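Jerora开放日:看机器人拆旧电脑

活动相册 | 地点:Mac Suibhne楼

十一月的那个星期六,我总算去了一趟Jerora的开放日。之前他们办过好几回,我每次都是看到别人发的照片才想起来,哎呀又错过了。所以这回提前一个星期就报了名,还在手机上设了两个提醒(第二个响的时候我已经在楼下了,还把旁边牵狗的老太太吓了一跳,对不起!)。

先说怎么去。Mac Suibhne楼就在Korkberg老车站后面,从主街走过去要穿过那个永远在修的路口。正门周末不开,得绕到侧面,按门铃,等里面的人下来接。我们这一组14个人,有两对父子,有几个学机械的学生,还有一位退休的钟表师傅,进门就问能不能拍照。可以拍,不开闪光灯就行。大家都松了一口气,手机全举起来了。

下午2点准时开始。带我们参观的是Muireann Ní Bhriain,Wikness这个项目就是她在管。她说话特别快,而且一边说一边倒着走,我全程都在担心她撞到椅子。Wikness做的事情,用她的话讲,就是“让机器学会在乱七八糟的地方干细活”。他们挑的乱七八糟的地方,是旧台式电脑的机箱。

我一开始觉得这题目有点闷。旧电脑嘛,谁家储藏室没有一台?可是等站到工作台前面,我就改主意了。大家想想自己上一次拆机箱是什么时候:侧板一打开,全是线,电源线绕过来绕过去,数据线横在中间,手伸进去先要找个落脚的地方,还得当心别被金属边划到。人可以凭手感慢慢摸,碰到线就拨开,机器要做到这一步,前面有一大堆东西要学。Muireann说,硬的零件位置都好办,主板就在那儿,插槽就在那儿,最烦人的是线。线每一台都不一样,碰一下又变了样子。

参观的前半段在楼上,主要是听讲和看零件。桌上摆着几副拆开的夹爪,可以上手摸。我拿起一个连杆,比想象中沉。钟表师傅对上面的螺栓很感兴趣,问了半天拧多紧、用不用螺纹胶,回答问题的年轻工程师从一脸轻松答到满头是汗。学生们问的是软件,我听懂了一半吧,剩下的一半我负责点头。

有一个问题我觉得问得很好,是其中一个孩子问的:夹爪为什么要做这么大,机箱里面那么挤,做小一点不就好了?工程师说小的他们也试过,力气不够,拔插头拔不动,而且手指一细,稍微歪一点就打滑。现在这一副算是折中。那孩子想了想,说那就把机箱做大一点。全场都笑了,Muireann还真的把这句话写在了白板上。

然后下楼,看现场演示。每一组排30分钟,听着挺长,站在那儿一晃就过去了。台面旁边画了线,观众站在线外面,一位工程师留在机器边上。大家一安静下来,就能听见电机那种很轻的嗡嗡声,中间停一下,再响一下。我喜欢那个停顿,像是有人在想“嗯,从哪边进去呢”。(当然我知道它没有在想。Muireann特地提醒过我们别这么说,我回家路上还是这么说了一路。)

第一轮是认位置,夹爪伸到机箱上方,在几个点之间来回对准,什么也不碰。第二轮才是真的去夹。夹线那一下特别慢,慢到后排有人小声问是不是死机了。没有死机!它夹住了接头,往外带,带到一半滑脱了,退回来,又重新来。第二次拔出来的时候大家鼓掌,鼓得比我预想的响很多,我手都拍红了。

接着还有一次没成,夹爪碰到旁边的线,工程师按了暂停,把线理了理再继续。我很高兴他们没有把这部分藏起来。我看过不少演示视频,剪得干干净净,一路顺到底,看完反而记不住。现场看它卡住、退出来、再试,倒是一个动作一个动作都记得清清楚楚。

休息的时候有茶和很硬的姜饼(真的很硬,建议泡一下)。我趁机问Muireann,练这个以后打算干什么用。她说最先想到的是回收站:旧机器一台一台型号都不同,靠人拆很累,又容易划伤手,要是机器能先把线和内存条这些取下来,后面的人就轻松多了。什么时候能用上她不肯讲,只说“别催我”。我没催,我就是又问了一遍。

楼下墙边还有个架子,放着大家捐来的旧主机,上面贴着纸条,写了捐的人是谁。有一张写着“陪我写完了论文,请温柔一点”,我在那儿站了好一会儿。我家里也有一台,开机的时候像拖拉机,下次打算抱过去。Jerora说周末下午都可以送,按侧门门铃就行,硬盘请自己先取出来。键盘和显示器他们不收,别像我隔壁那位一样扛了个大屁股显示器去,又扛了回来。

给想去的朋友几句话:穿舒服的鞋,楼下没有椅子;带小朋友的话尽量站前排,后面看不清夹爪尖;想问技术问题的,留到演示结束以后,工程师那时候比较有空,也比较愿意聊。报名在Jerora的网站上,名额放出来很快就没了。还有,侧门的门铃要按久一点,短短按一下里面听不见,我们在外面白站了好一阵。

相册放在下面,欢迎转给没去成的朋友。

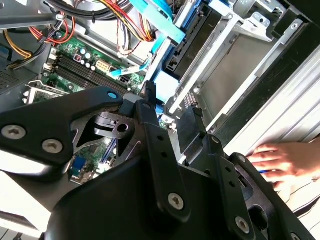
Gumaro Villaseñor
Korkberg街坊网 特约撰稿

夹爪伸进敞开的机箱,底下就是绿色的主板和那几条内存插槽。浅蓝色的SATA线、红黄黑的电源线都挤在一处,看到这么多线,我就想起Muireann说“最烦人的是线”时的表情。

学机械的朋友可以看看连杆上那一排小孔,还有那些内六角螺栓,钟表师傅要是看到这一张,估计又能问上半天。右边有只手搭在机箱壁上,跟那副黑色的大夹爪一比,显得特别秀气!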